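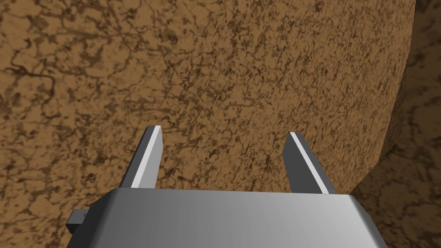 Progress report on the heritage grant, third reporting period
Submitted by the Vestbridge Friends Circle to the Urton Foundation

Dear members of the board,

With this report we inform you how the grant was used since our last letter, and what remains to be done before the final account. We follow the order of headings that you sent us in October.

1. The memorial scholarship

The scholarship was announced in both languages on our website and in the newsletter. We received 53 applications, which is more than we had expected for a first call. Many of them came from students of economics and history, and a smaller part from music and law. The jury read all the files without names and invited the best candidates to a conversation by video.

In the end 7 scholarships were given. Each student receives 860 euros per semester, paid directly to the student's own bank account. One student has asked to start later on account of an illness in the family. We agreed to this and the amount is reserved.

I must mention one difficulty. In the call we wrote that applicants should have "family roots in the community." Several persons asked us what this means exactly, and we did not have one answer for all of them. For the next call we have written a clearer text, where an interest in the community and its history is enough. The new text is attached for your opinion.

2. Recorded memories of older members

Under the Boonchu bequest, which your foundation kindly doubled, we are recording conversations with the older members who left their country as children or young adults and later worked in banking, trade or public service abroad. Three conversations are finished and written out. Two more are recorded, but the text must still be checked against the sound.

This work goes slower than we planned. The speakers move between languages in the middle of a sentence, and our typist knows only two of them well. Also, some of the speakers wish to read the text before it is kept, and they make many corrections. We think this is their right and we do not press them. We ask that the end date for this part be moved by one half-year, without additional money.

3. The annual lecture and dinner

The lecture took place in the Pronow Room in Vestbridge at six in the evening. The subject was the life of emigrant charities after their founders are gone, and the discussion was lively, at some moments even a little sharp. The dinner paid for itself through the tickets, so nothing from the grant was used for it. The cost of the room and the interpreter was charged to the grant, as agreed.

We did not succeed in making a good sound recording of the lecture. The speaker has promised us the written version and we will send it when it arrives.

4. Money

Spending on the scholarship is according to the budget. Spending on the recordings is below the budget, for the reason given in part 2. Printing was more expensive than planned, as we ordered the second newsletter on heavier paper by mistake. We covered the difference from membership fees. The full table with the receipts is in the annex.

5. What comes next

Before the next report we plan to open the second call for the scholarship, finish checking the two recorded conversations, and agree with the Vestbridge library on a place where the texts can be kept and read. The library has asked for a written permission from every speaker. The form is prepared and has been sent to the first of them.

We kindly ask for your decision on the new text of the call and on the longer period for the recordings. If a member of the board wishes to see the application files or the written conversations, they can be shown at our office by appointment.

With respectful greetings,
The Secretary
Vestbridge Friends Circle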